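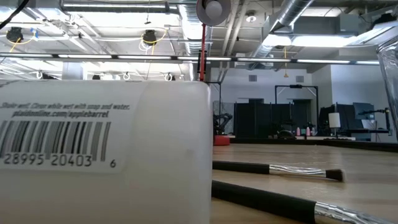
Figure 12. White paint bottle and brushes for section labels.

Section 4: Setting up the Rindon shelf-drying cabinet for pottery

Read this section through once before you plug anything in. It covers placing the cabinet, fitting the shelves, setting the vents and running the first empty cycle. Glazing and firing are not covered in this guide.

4.1 Choosing a place

1. Pick a level floor, away from outside doors and heating vents. A draft on one side will dry that side of a pot faster and can warp the rim.
2. Leave a hand's width of space behind the cabinet and on both sides.
3. Keep the cabinet out of the path people use to carry wet work from the wheels.
4. Check that the wall outlet is grounded. Do not use an extension cord.

Note: The cabinet is heavy when fully loaded with wet clay. Upstairs studios should check what the floor will carry before choosing a spot.

4.2 Leveling the feet

1. Turn all four feet fully in.
2. Set a level across the bottom rail, front to back.
3. Turn out the low foot until the bubble centers, then lock it with the nut.
4. Repeat from side to side.
5. Open the door halfway and let go. If it swings on its own, go back to step 2.

4.3 Fitting the shelves

The cabinet ships with 12 wire shelves and one solid drip tray. The drip tray always goes at the bottom.

1. Hook the clips into the slots at the height you want. Each shelf takes four clips.
2. Tip the shelf in at an angle, rear edge first, and lower the front onto the clips.
3. Press down on each corner. The shelf should not rock.
4. Leave at least 2 inches between the tallest piece and the shelf above.

Flat work such as tiles should go on boards, never straight onto the wire. Use plaster board or unsealed plywood and turn the tiles once a day.

Caution: Do not lift a shelf out with pots on it. Take the pots off first, even if the shelf feels light.

4.4 Labeling the shelves

Shared studios will want each shelf marked. Acrylic craft paint holds up well on the front rail if the metal is clean.

1. Wipe the rail with rubbing alcohol and let it dry.
2. Shake the paint and brush on the number in one thin coat.
3. When it is dry to the touch, add a second coat.
4. Wash the brushes before the paint sets.
5. Leave the door open overnight before running the heater.

Do not paint the clips, the slots or the rubber door seal.

4.5 Setting the vents

There is a sliding vent at the top and another at the bottom. Both run from 0 (closed) to 5 (fully open).

Fresh thrown work: top 1, bottom 0, heater off.
Leather-hard work with handles or spouts: top 2, bottom 1, heater off.
Plain leather-hard bowls and cups: top 3, bottom 2, heater on low.
Bone-dry work waiting for the kiln: both at 5, heater on low.

If the cabinet holds work at different stages, set the vents for the wettest piece. Cover rims and handles with thin plastic if they are drying ahead of the body.

Caution: Never use the high heat setting for greenware. It is meant for drying empty plaster molds.

4.6 First empty cycle

1. Take out all packing material, including the foam strip behind the fan cover.
2. Set both vents to 5 and close the door.
3. Turn the dial to low and press the green switch. The fan starts first and the heater follows.
4. Run for two hours. A slight smell on the first run is normal.
5. Switch off, open the door and let the cabinet cool.
6. Check that all clips are still seated. They can shift a little as the metal warms.

If the fan does not start, press the reset button under the control box and try again. If it still does not start, unplug the cabinet and see Section 9.

4.7 Setup record

Copy this part into the studio log. The serial number is on a plate inside the door, near the lower hinge. The entry below is from the Magbanua studio.

Serial number: 3833
Location: glaze room, north wall
Leveled by: Alfredo Galang
First cycle run: 28th February
Checked by: Jocelyn Sarmiento
Remarks: Left rear foot needed a shim. Door seal tight at top corner, should ease with use. Shelf 7 clips replaced from spares bag.

The fan filter is due for its first cleaning one month after setup – sooner if dry clay is sanded or swept in the same room. Filter cleaning is in Section 6.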